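About the Norside Robotics Club

We are a student club at Norside Secondary, open to Years 9 to 12. We meet after school during term in the old textiles room, finishing at 5. Most members join with no programming behind them, and that's fine.

Our main project is Pallix, a gripper arm that learns to sort household items between baskets and trays on a tabletop.

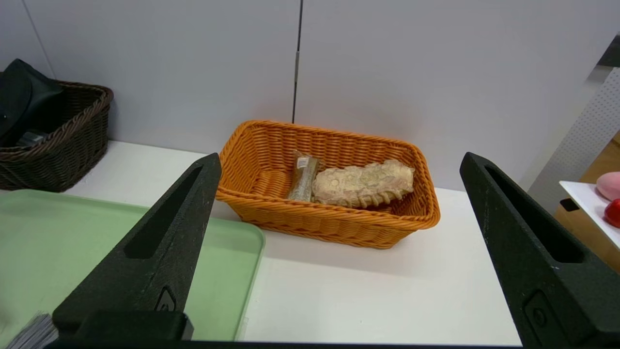
Words: Norside Robotics Club, Pallix team
Updated October

The orange basket is one of our standard pick-up spots. Things in plastic packaging go in there a lot, along with lumpy shapes that are awkward to grip. Last year the team logged 3954 picks. The target was 4000, so we've kept it for this year.

Pallix will also be our entry in the Nedon Schools Challenge.

New members can come along at any time in the term. Bring a laptop if you have one. Leave your name at the front office or drop in to room 333.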